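Abelardo Tapia
April, Barbridge

3.2 Drives, caddies and cable access

The Barbridge intake log lists 2533 desktop computers, nearly all of them retired office towers. We recorded the condition of the case, the drive and whatever held the drive in place. Towers were opened lying on their side. Drives came out before memory or cards, so that the storage could be logged and sent for wiping while the rest of the case was still being checked.

In many of the towers the drive sits in a plastic caddy that slides into a metal cage. A latch holds the cage or the caddy, depending on the model. In our notes, "caddy" means the plastic carrier alone and "cage" means the metal part fixed to the chassis. The Pitemport records use "tray" for both, and we recoded those entries by hand.

Cabling took up more of the technicians' time than the latch did. Power leads often crossed the board on their way to the drive, and data leads were sometimes tucked behind the cage. Figure 4 has an opened tower with a Dell board, the power and data cabling still in the case, and a Western Digital drive standing upright in a grey fixture beside it, with a blue plastic caddy at its top edge.

Figure 4. Opened tower and drive (a); connector rows on blue-edged parts (b, c).
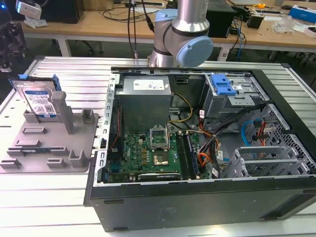
Estela Toledo argued at the review stage that the cables should be scored separately from the drive, as a lead with a broken clip will fail a good drive on the bench and the fault then gets logged in the wrong column. We accepted this and added a cable score from 0 to 8 to the sheet. Earlier entries could not be rescored and are left out of Table 5.

Connectors were checked by eye before any power was applied. The checker looked along the row of pins from a low angle — bent pins are hard to pick out from straight above — and noted dust, bending or discolouration. Part (b) gives a low view of one such row on a dark module with bright blue edging.
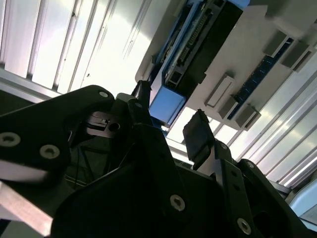
Is a caddy worth keeping if its drive is scrapped? In our view it usually is, provided the side rails still flex and no locating pin has snapped, as a missing caddy can hold up an otherwise complete tower.

Caddies were sorted by shape first and colour second. Colour turned out to be a poor guide to fit at Pitemport, where the Siddiqui shelving system had grouped all the blue ones together. Part (c) has a row of small gold pins running roughly parallel to the long side of a blue-framed tray. 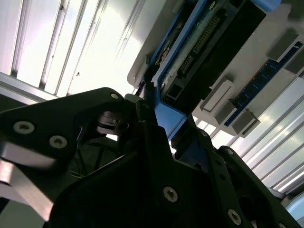 Last updated: April, 4:10 pm

Results for the loose caddies are given in Section 4. Wiping logs were kept by the Ovness office and were not part of this study.

Contact: Abelardo Tapia, Barbridge | © The authors | Back to top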